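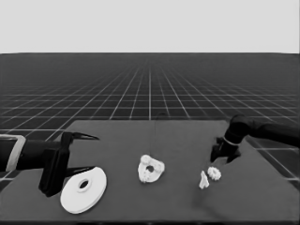 # Hukska Exterior Mural Paint, Matte

Hukska is a water-based acrylic paint for outdoor walls. It is made for brush and roller work on brick, concrete, stucco and primed plywood, and it dries to a flat finish that doesn't throw glare when the sun is low. Platar sells it in single cans and by the case of 4.

## Sizes and colors

Cans come in quart and gallon. Colors are sold by number. The ones ordered most for lettering and portraits:

- 111 Bone White
- 609 Brick Shadow, a brown-red that covers well over old paint

Both are in stock in both sizes. Other colors are mixed to order at the Skallberg store and can't be returned once mixed. If you are matching a wall that has already been painted, bring in a chip the size of a quarter or larger. We can't match from a phone photo.

## Preparing the wall

Scrape off loose paint and old wheat-paste, wash the wall, and let it dry. Bare brick and new concrete need one coat of Hapeta masonry primer. Spray paint that is still shiny should be scuffed with coarse sandpaper first, or the primer will peel.

Don't paint in rain or on a wall that is too hot to keep your hand on.

## Using it

Stir well. Thin with clean water if you need to, up to one cup per gallon. Two coats are enough for most colors; yellows and light reds usually want three. Wait 4 hours between coats, longer in cool weather. Brushes wash out with soap and water while the paint is wet.

For street-level walls, finish with Hapeta Clear, which lets tags be wiped off with remover without taking the mural with them. Leave the paint for 6 days before putting it on.

## Storage

Keep cans sealed and above freezing. Paint that has frozen goes grainy and won't stir back. We don't ship Hukska in January for that reason, but you can still pick it up.

## Orders and questions

Pickup is at the side door, every day except Sunday. For case pricing, or help working out how much you need for a large wall, ask for Asanka Fakir at the mural desk and have the height and width ready.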